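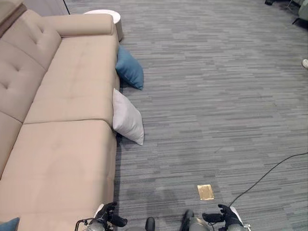
Re: Plomeo tidy-up module, trial notes

The Plomeo module has been on our unit at Plendside for most of December, running the lounge task only. Software is the stock build, with no local tuning of the grasp parameters. The standard start state is two throw pillows on the carpet, leaning against the side of the sofa, one slate-blue or teal and the other a pale grey-white, and the goal is both on the seat cushions. Streaked grey carpet tile is a fair test for the depth filter, and a thin black cable across the floor gives the base planner something to respect.

On the earlier question:

> Has anyone run the Plomeo package on soft goods yet? Keselwood
> quoted us 3,478 for the full kit and 1,665 for the software
> licence alone. We already have two-handed hardware, so the
> licence is tempting. Mainly want to know how it copes with
> cushions and how long set-up takes.

Set-up took us almost 5 hours, most of it hand-eye calibration. The manual allows 3. The calibration routine does not save partial results, so don't start it late in the afternoon.

Cushions are handled acceptably when a corner is free. The planner favours a corner pinch and will re-approach if the fabric slips. It is weaker where the pillow colour is close to the upholstery. Pale on beige produced poor segmentation masks until we raised the contrast threshold in the config file.

Cable avoidance is by map only. If the cable is moved after mapping, the base does not replan around it. Keselwood support confirmed this and gave no date for a fix.

If your wrists and fingers are on the supported list, I would take the licence without the kit. Check the firmware version first, as the installer doesn't.

Config file available off-list.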